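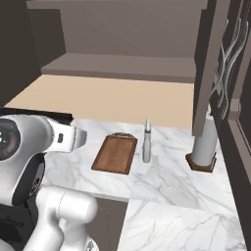

Etching on marble is hard to fix because the damage is in the stone itself, and most of the advice I can find treats it as a stain. I have several dull rings and one larger patch near the sink, from lemon juice and a bathroom cleaner that should not have been in the kitchen. They only show at a low angle with a flashlight. The stone is white with soft gray veining that runs diagonally, and I am worried that spot polishing will leave one area looking different from the rest along the veins. The counter was sealed with Loruvden when it was installed 18 months ago. Asamoah, the shop that cut the slab, quoted me $1175 to refinish the whole run. Can this be done by hand, and do I need to strip the sealer first? I have already tried baking soda paste left on overnight. No change.

Search this site Go

Posted in October by Dirk Kleinschmidt

slabsider

Baking soda paste is a poultice. It pulls oil or dye out of the pores, so it will not do anything for an etch. Acid has dissolved a thin layer of calcite and left a rough surface that scatters light. To get the reflection back you have to abrade past the rough layer or even it out.

First confirm what you have. Put a few drops of water on the mark and wait 10 minutes. If the stone around the drops darkens, the sealer is worn and you will want to reseal at the end. Then dry it and run a fingernail from clean stone into the mark. If you feel nothing, the etch is shallow and a polishing powder should handle it. If the nail catches or the surface feels gritty, you need diamond pads first.

For a shallow etch on a polished finish:

Clean with pH-neutral soap and let the counter dry fully.
Tape off the cabinet faces and anything metal around the sink.
Sprinkle marble polishing powder (I use Wikum, others are similar) on the mark and add water until it is the thickness of yogurt.
Rub with a damp white felt pad in small overlapping circles, firm pressure. Extend a few inches past the mark and ease off the pressure as you go out.
Keep it wet. If it dries and drags, add water.
Rinse, wipe, dry, and look at it from the side with the light low.

Repeat if it is better but not gone. If two rounds make no difference, more powder will not help.

For the deep one, start no coarser than 300 grit and work up through the finer pads, wet, rinsing the slurry off between grits. Each pad has to remove all the scratches from the last. Most bad repairs come from skipping ahead. Finish with the powder as above.

You do not need to strip the sealer. An impregnating sealer sits below the surface and the powder will cut through what little is at the top. Strip it only if someone put a topical coating on, in which case you will see it peel or scratch white.

On the veins: in some stones they are a slightly different hardness and can end up a little proud or a little duller. By hand, on a small area, I have never been able to feel it. With a power polisher it can happen.
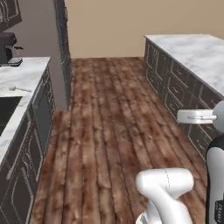
Will a second coat of sealer keep the counter from etching again?

Sealer slows liquids from soaking in and has no effect on acid touching the surface, so lemon, vinegar and wine will still etch a freshly sealed counter. Use a cutting board and wipe spills up when they happen.

granite_guy_dravov

Just have it honed. Etches are much less visible on a matte finish and you stop worrying. I had mine done and would not go back to polished.

H. Pruitt

Agree with slabsider on the method. Two additions. Test the powder somewhere out of sight — behind the faucet or under a small appliance — because a factory polish and a hand polish do not always match. And read the ingredients. Many of these powders contain oxalic acid, which helps form the shine but can burn the surface if it dries on the stone. Wear gloves.

If the slab turns out to be honed already, do not use polishing powder at all. It will leave a shiny spot. Use a honing powder or a fine abrasive pad matched to the existing finish.

Comments

Dirk Kleinschmidt: Nail test says shallow on the rings, gritty on the patch. Did one ring with the powder and it is gone except from one very low angle. Ordering pads for the patch.

slabsider: Do a second round on that ring before you move on. Same spot, less pressure.

mbt: Does this work on quartz?

H. Pruitt: Different material, held together with resin. Do not use any of this on it.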